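**Checked bag fee vs. just shipping the box: settle this for me**

**tin_whistle_pat**
Flying to Kennedy 2026-06-02, coming back with 100 paperbacks from my aunt's house in Akley. My brother says check them. I say mail them. He has been wrong since childhood but I'd like it in writing.

**gatechange**
Check them. Two duffels, under the weight limit, done. You'll pay less than shipping and you get to see your books the same day.

**Moss & Ledger**
"Under the weight limit." A hundred paperbacks is not two duffels, it's a chiropractor. Mail them book rate. Slow, cheap, and the post office has never once asked me to repack on the floor in front of strangers.

**gatechange**
I've repacked on that floor. Builds character. Also my last book-rate box took 11 days and arrived shaped like a pillow.

**overheadbin_8**
Whichever you pick, put them in something with no straps. Anything dangling finds an edge to hang on to. Green belt, white ring, plenty of rim:
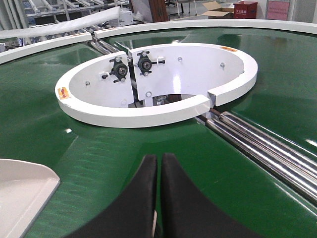
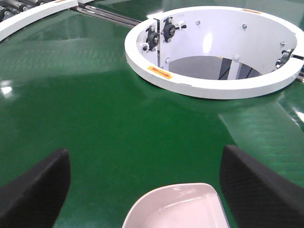
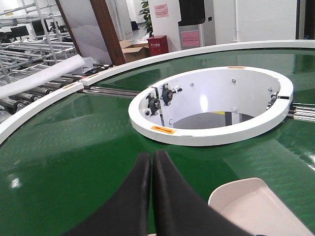 *Green belt and the white ring, all three. The orange and yellow label is in the last one.*

**Moss & Ledger**
Thank you, I will be thinking about my backpack straps all night.

**tin_whistle_pat**
So hard case? I own a Pralero from a November clearance sale. One wheel has opinions.

**gatechange**
Hard case is a mistake for books. The shell eats half your allowance before you pack a single mystery novel. Duffel, tuck the straps in, tape the zipper pulls.

**overheadbin_8**
Disagree on tape. It leaves goo on everything you love. Zip ties, and carry nail clippers for the other end.

**plandden_local**
Or, wild idea, do you need 100 of them? I moved to Plandden with 8 boxes of books and have opened one. It was cookbooks. I don't cook.

**tin_whistle_pat**
They're her westerns. I'm keeping them all and reading maybe four.

**Moss & Ledger**
Fair enough. Book rate, small boxes, double tape. Tell your brother it was unanimous.

**gatechange**
It was not unanimous.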